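News > Products > Storage and Handling

Vellovance Releases Sloped-Wall Sheet-Metal Bin for Mixed Small Goods

2 min read

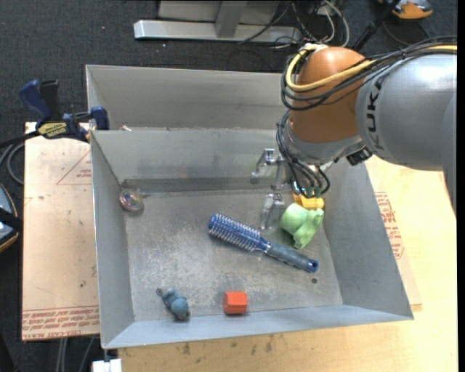
TROSTDALE — Vellovance has added an open sheet-metal bin to its Berex line of sorting and storage equipment. The Berex 836 is intended for returns rooms, secondhand goods centers and stockrooms where small household items of different shapes are held loose before sorting. Orders open in October.

The bin is built for mixed contents: brushes, bath toys, kitchen tools, bottle caps, small packaged goods. Such items do not stack and do not share a footprint. In a straight-walled tote they tend to collect in the corners, where long handles wedge against the sides and rounded plastic parts settle underneath. The 836 has sloping sides that return items toward the floor of the bin, where they can be reached from above.

The product number refers to the inside length of the floor in millimeters. The floor is flat and has no ribs or drain holes, so narrow handles and thin edges lie flush. The top is open along its full length. No lid is offered. A second bin can be bolted directly behind the first, giving two separate compartments for unsorted and sorted goods, or for two product groups.

Vellovance tested the design at the Joshi returns center in Trostdale, which handles toys, personal care items and housewares. The trial ran for 12 weeks and covered 2,000 fill-and-empty cycles. Inspection at the end of the trial found surface scuffing on the floor panel and no deformation of the walls or seams. Scuffing is expected in normal use and does not affect the load rating.

Two changes were made as a result of the trial. The upper edges are now folded over to remove the exposed sheet edge, and the front wall was lowered so that small parts near it can be reached without leaning across the bin. The bolt pattern at the rear was left as it was — existing Berex frames will accept the new bin without adapters.

Vellovance recommends a single layer of goods where items are to be picked one at a time. Deeper fills are acceptable for holding and transport between stations. The interior may be wiped down with a damp cloth and a mild detergent. Abrasive pads should not be used.

The 836 is supplied assembled, with mounting bolts and a printed installation sheet. Replacement floor panels can be ordered separately. Drawings and load tables are available from the Vellovance sales office in Trostdale.

Related items
Berex floor frames: revised load tables
Choosing bin depth for mixed returns
Joshi returns center extends sorting area
Care of uncoated metal surfaces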